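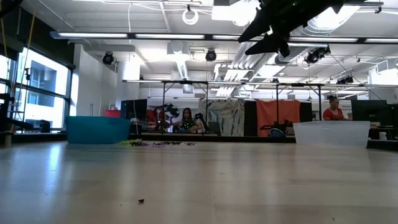

6 min read

Two Arms and a Table: A Week with the Jultar

The Jultar arrives without its table. This is the first thing I should tell to anyone who considers renting it, as I had read the brochure two times and still believed that the furniture was included. What you get from Jerngate is a pair of black arms, each with a two-finger gripper and a small camera at the wrist, the cables, a power unit and a login for the software, which is called Worku. The table is your own affair. Jerngate recommends wood with a smooth surface, and we followed the advice.

I spent a week of September 2019 with the rental version, in a large shared room with desks along the back. The price is 233 dollars a week, and delivery comes on top. For a two-arm kit this is low. Dillow, the only other company that was willing to quote me for such a short period, asked for a contract of six months before they would discuss the details.

What the Jultar is sold for is small sorting. You put down a handful of little things and a bin or two, you guide the arms by hand to show them where everything should go, and Worku stores the movements and tries to repeat them. The brochure speaks of buttons, screws, seeds, and pharmacy samples. I decided for small colored pieces of the sort that end up under a sofa, with one plastic bin in teal and a second one in clear plastic. They cost nearly nothing and they do not break when they fall.

Setting up took me the most part of an afternoon. The manual is well printed but it was translated in a hurry, and I say this with sympathy, being a person who writes in a borrowed language. One page asks you to "content the bracket until it is quiet." I think it means to tighten it. The calibration is much better. Worku shows you on the screen which joint it wishes to test, you press a key, and the arm goes slowly to its position. You repeat this for the other arm, and after roughly 15 minutes the two of them agree about where the table is.

Then the teaching begins, and this is the part I enjoyed. The arms are light in the hand. You can lead a gripper down with very little force, close the fingers, lift and carry. Each demonstration receives a name and a small timeline, and if you made a clumsy movement in the middle you may cut it out. I found the editing more comfortable than in many video programs.

The clear bin gave more work than the teal one. When the arm had to find it alone, it would sometimes stop above the table and wait, and Worku reported low confidence in orange letters. I called the support line. 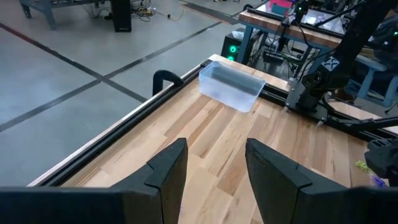 Doaa Ouazzani was on the phone within a minute, and she answered that transparent containers are the most frequent complaint they receive. The software looks for edges, she explained, and a clear wall offers it very few of them. Her suggestion was to put a strip of colored tape along the rim. She also said that customers should record the same task in the morning and again in the evening, so that the system learns both kinds of light, and she admitted that the manual does not mention this. It should.

The tape helped. The second recording helped more. By the fifth day the arms could go through a small pile without my hand on the stop button, although I stayed near to it. They are not quick. A child of seven would finish before them and would ask for something else to do. But a child would also not agree to do the same pile the whole afternoon, and for a laboratory or a small workshop this is the real question.

The fingers deserve their own paragraph. They are flat on the inside and wide for their purpose, which is good for a block or the side of a box, and less good for something the size of a bead.

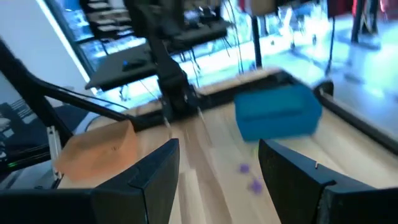
With round pieces the approach matters a lot. If the gripper comes down a little to one side, the piece escapes, and the arm closes on nothing and continues its trip to the bin with great seriousness. Worku has a setting named "check grip" which should prevent exactly this. It is switched off when the kit arrives, and I discovered it only on my last evening, under a menu for sounds. With the setting on, the arm returned and tried again, and the number of empty trips became much smaller. Narrow fingertips exist also, but they are sold separately and I did not receive a pair to test.

A few smaller remarks. The cables are long enough for a generous table, but they hang, and you will want some clips for them. The motors are quiet, and people at the desks behind could take calls while I worked. The emergency stop is large and placed on its own cord, so you can keep it in your lap. Worku needs a computer with a decent graphics card, and this is written on the last page of the brochure in small letters.

Would I rent it again? For a week of trials, yes, and I would ask for the narrow fingertips from the beginning. For buying it I would wait until the next version of Worku, which Jerngate promises to send to all present customers without charge.

The Jultar can be rented directly from Jerngate, one week minimum. Table not included.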